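Workshop Notebooks > Finishing Room > January

January, 4:10 p.m.
Entered by Kenna Niven

Second trial of the Tillman hide glue completed. The granules were soaked overnight in cold water and brought up slowly in the double boiler. The pot was held at 59 degrees Celsius for the whole session and did not skin over until the lid was left off during the break.

Test joints were cut from offcuts of the Gala chair order, 11 in all, and clamped in pairs with one single left over. Morag Semple prepared the surfaces with the toothing plane. Two joints opened at the shoulder when the clamps came off - both had been assembled slowly, and the glue had likely begun to gel. The remainder are on the rack and are not to be handled before tomorrow noon.

Thongchai Nuchit requests that the next batch be mixed thinner, using 100 grams of dry glue as before. Fraser Mackay is to confirm whether the Starelberg veneer requires sizing first. The brushes have been washed and hung.

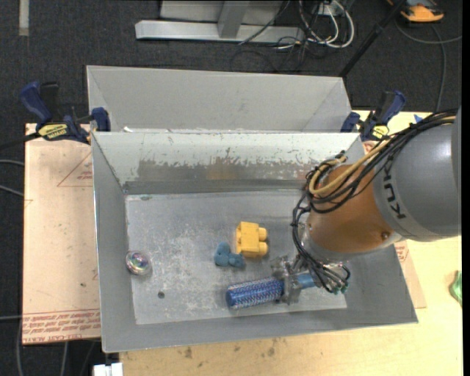
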